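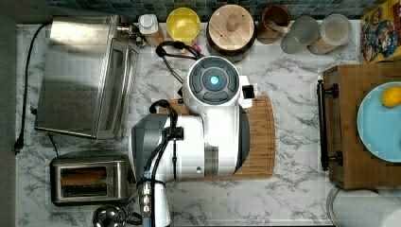 Rosemarie Wendt

Minutes, Vanisholm Residents' Association, November
Start 7:00 p.m.

Present: Anwara Akanda (chair), Gunther Voß, Hannelore Sperling, Volker Rieger, Rosemarie Wendt (minutes).

1. Minutes of the last meeting were approved with one correction. The gutter repair was on the north side, not the south.

2. Shared kitchen. The counter and small appliances stay as they are for now. Users are asked to wipe down the counter and take leftover food home. Gunther will put up a new sign-up sheet by the door.

3. Bike shed roof. Plidama quoted $4000 for a full replacement. Peixoto quoted $879 to patch the leaking corner, with work possible before the first snow. Volker went up the ladder and found the rest of the boards sound. Anwara prefers the patch this year and a full roof once the dues are in.
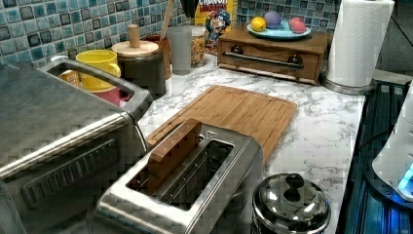
Hannelore Sperling said that a patch had been tried on the same corner before and lasted three winters, so the members should be told to expect the larger bill sooner or later. She asked that this be noted.

Vote on the Peixoto quote: 4 in favor, 1 abstaining. Carried. Volker will call them.

4. Parking on Rusevby Lane. Put off to the next meeting. The city has not answered our letter.

5. Other business. The spare key to the meter room is still missing.

Meeting closed 8:25 p.m.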